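Stuck on the Harbor Map No More!

Posted in August by the blog owner - filed under Puzzle Games

I finally did it. After what felt like half the summer, I cleared the harbor map in Plimska, and I did it at six in the morning in my pajamas with a bowl of cereal going soggy next to me. I yelled. The dog left the room.

If you haven't played it, Plimska is a sorting and matching game where you run a string of little port towns. Crates slide down the chutes, you match them by color and mark, and every match pushes a boat one step closer to leaving. Ratholm is the first town and it's basically the tutorial. Solcombe is the pretty one with the lighthouse. And then comes Barros, the harbor map, where the chutes cross over each other and I lost most of my patience and every single one of my saved hints.
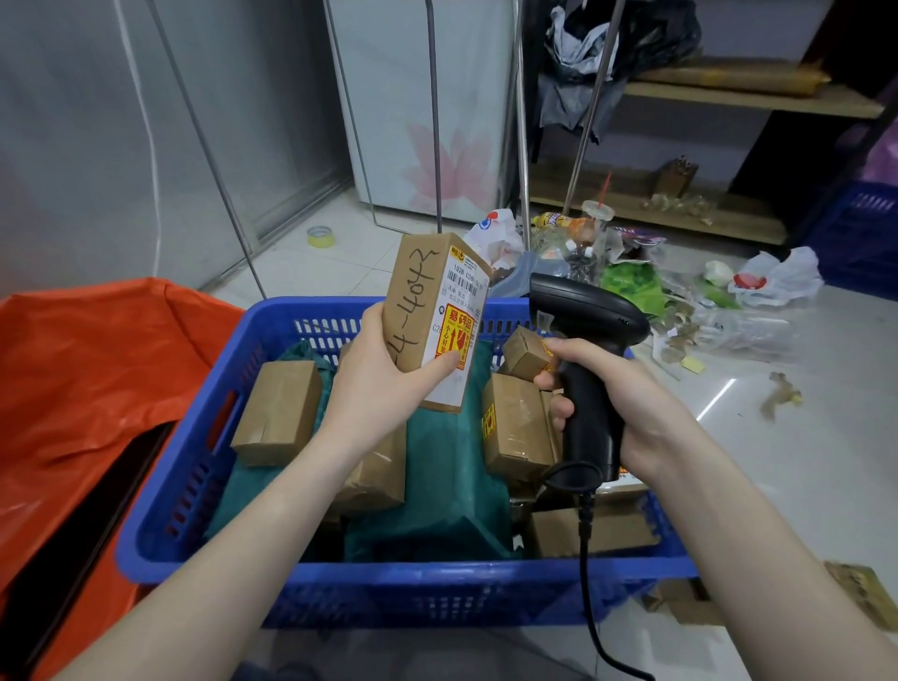
Barros gives you three chutes instead of two, and the middle one feeds both docks. For days I was clearing the middle first, because it fills up fastest and it looks so scary. Don't do that! Leave it alone until the left dock has at least one boat ready. The other thing is learning the crate marks instead of going by color. Later in the map the colors repeat, so two brown crates can belong to totally different boats, and the only way to tell is the little number painted on the side. Think of a parcel with 4-4042 written up the side in black marker - in a whole basket of brown boxes, that number is what you'd go by. Same idea here. Once I started reading the numbers and ignoring the color, my scores jumped right away.

My best run before that was 1,491 points, and you need 2,400 for the first star. I know. I'm not proud of it. But the next morning I got 2,400 and change, and by Wednesday I was over 3,000 and had all the stars, which opens up the night version of the map (it's gorgeous, there are lanterns on the boats).

A few more things that worked for me:

Save the crane. You get one per round and it's so tempting to use it on the first jam. The first jam clears itself if you can wait it out, and the second one never does.

Watch the fragile crates. They can't have anything dropped on them, so they work like a ceiling over whatever is underneath. I used to hate them, but now I park one on top of a color I don't need yet and it keeps that whole stack out of my way. It feels like cheating and I love it!

Boats with 4 slots are worth way more than they look. The game pays a bonus for filling one without a break, and if you catch two in a row the bonus doubles. I only managed that once, so if anyone has a steady way to set it up, please tell me in the comments.

Turn the music on. I play most games on mute, but in this one there's a soft bell a beat before the chutes switch over, and I'd been missing it the entire time. It's right there in the sound and it gives you just enough warning to get one more match in.

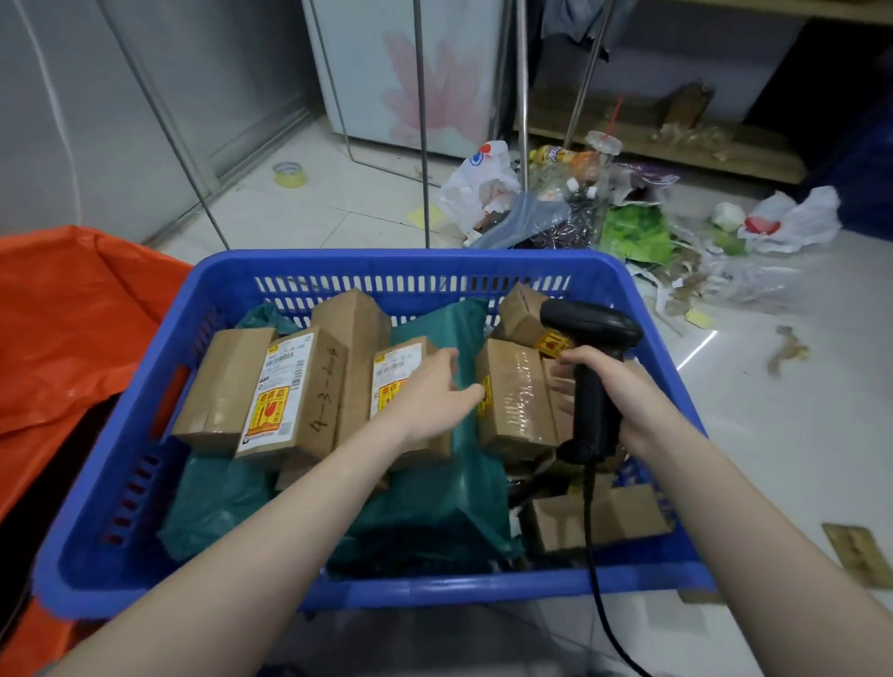
Brown boxes, green bags and a scanner at the ready.

Now for the part I don't like so much, since I've been gushing. The daily challenge is still a mess. It drops you into a random town with a random rule, and some of those rules just don't fit together. I got Ratholm with crossing chutes last week, and Ratholm only has two chutes and they're miles apart, so the rule did nothing at all and I won in under a minute. The day after that it was Solcombe with no crane and double fragile crates, and I couldn't even get the first boat out. I'd be happy with the same rule for everybody on one fixed map, plus a score table so we could compare.

I also wish you could replay a round from the middle. When I lose at the very end of Barros, I want to see what happens if I'd moved one crate to the right dock and not the left. Right now you start over from the empty chutes and the order is different anyway, so you never find out.

Still, I haven't been this hooked on a puzzle game in ages. I'm starting the night map after dinner, and I already know the lanterns make the numbers harder to read, so wish me luck. If you've gotten past the second boat over there, let me know which dock you opened with!

We use cookies to remember your settings on this site. OK

Contact | All rights reserved | Back to top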